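Nasico Hand Gripper Kit for Clubs and Classrooms

Home > Class Kits > Grippers > Hand-held

Item 1068
In stock, usually leaves our Bastville workshop within two working days

We started making the Nasico hand gripper for one after-school club that was tired of waiting in line for the only robot arm in the room, and it has grown a good deal since then! Every student gets to hold a real parallel-jaw gripper, squeeze it, aim it, drop things with it and pick them up again, and by the time they sit down to program an arm they already have a feel for what the jaws can and can't reach. If your club is working toward the Rilgate Soft Goods Challenge (the one with the folding and sorting tables), this is the kit most of our teams practice with at home between meetings.

What comes in the box

Gripper body in gray with the ribbed top cover
Left and right housings, black, with caps
Linkage bars and pivot bolts, bagged by side
Two finger pads in blue rubber, plus a spare pair
Printed target stickers, one sheet
Cable and clip
Hex keys in both sizes
Club workbook, 62 pages, with the activities arranged by session

The camera mount is sold separately (see Accessories) and fits any body made after the second version. If you bought yours from us secondhand at a club sale, send us a note with the number inside the left cap and we'll tell you which one you have.

Building it

Set aside two club meetings for assembly, or one long one if your students are in high school and you bring snacks. Younger groups do best in pairs, with one reading the workbook out loud and the other holding the bars. Please don't tighten the pivot bolts all the way on the first pass. Snug them, work the jaws open and closed a dozen times, and then come back around with the hex key. A gripper that was cranked down too early feels gritty forever after, and we get more mail about that than about everything else put together.

The stickers go on last. Wipe the spot first and press from the middle outward.

Session ideas from the workbook

Blocks and cups come first, and they go quickly. Then there's a stretch of odd shapes (a whisk, a bar of soap, a bag of rice), and after that the part we love best, which is clothing. Fabric is wonderfully stubborn. A T-shirt slides out, a towel bunches up, and a sweater has so much thickness that students have to decide how wide to open before they get anywhere near it.

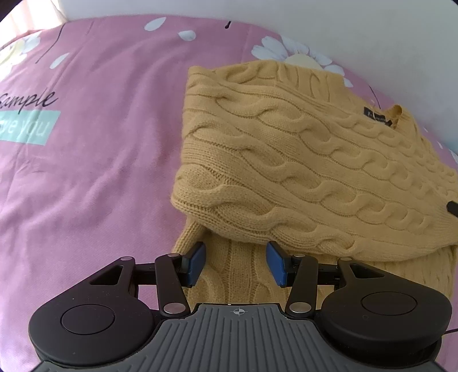 Session nine asks each student to take one folded garment from home, lay it on a bed or a table, and plan three grasps before touching it: one at a fold, one at a hem, and one somewhere they expect to fail. They write down the guess, try it, and write down what the fabric did. Hoàng Middle School's robotics class ran this one over winter break in December and came back with a binder so thick that we asked to borrow it for the next edition of the workbook. Chunky knits turned out to be the class favorite, and thin silky things were voted the worst by a mile.

Do remind students to approach with the jaws open and to come in low. It's also worth sending home the page on care, as the rubber pads pick up lint from wool and fleece. A damp cloth takes it right off.

Pricing

Single kit: $50
Complete Rilgate team bundle, with workbooks, spare parts and the camera mounts: $1,892

Schools may order by purchase order, and we're happy to split a delivery between two buildings if you tell us at checkout.

Questions we hear a lot

Will it fit small hands? Yes, from fourth grade up for most students. There is a shorter grip in Accessories for anyone who finds the standard one a stretch.

Can the pads be replaced? They can, and they should be once the surface goes shiny. Two screws each.

Do you lend kits? We keep a small loan shelf for new clubs in the Bastville area. Write to us before the term begins, as it empties out early.

Related items: Nasico camera mount, spare pads (pair), short grip, practice mat, club workbook (extra copy)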